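壁の色選び、塗る前の記録

2023年1月26日

シェア 8 コメント 30

塗料メーカーの見本帳はあまり信用していない。名刺より小さな紙片で部屋の壁を決めろというのが、そもそも無理な話だと思う。12月に取り寄せた見本は52色、そのうち灰色だけで一冊の半分近くを占めていて、隣どうしの違いは店員に説明されてもよくわからなかった。

候補に残したのはPlatiaの「Skelalmont」とTradhamの「Osman」。どちらも薄い灰色で、カタログには「光を含む上質なグレー」とある。光を含まない灰色があるなら見せてほしい。値段はOsmanのほうが一缶につき400円高い。その差が仕上がりに出るのかどうか、店では誰もはっきり答えてくれなかった。
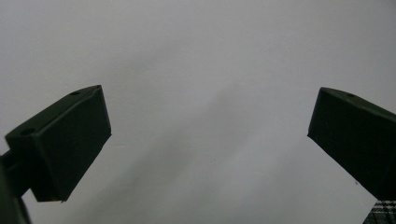 灰色で厄介なのは、一色で塗ってあっても一色に見えないところだ。上は白っぽく、下へいくと少し冷たい色に沈む。継ぎ目も模様もないつるりとした面だと、そのわずかな差のほうに目がいく。カタログの「均一で穏やかな表情」という文句は、どの部屋で確かめたのだろうか。

試し塗りは約30センチ四方で足りると説明書にはある。私は足りないと思う。小さな四角では、濃淡が出る前に端が来てしまう。やるなら壁一面、朝と夜の両方で見ないと決められない。

今のところSkelalmontに傾いている。理由は安いから。名前の由来は説明を読んでもわからなかった。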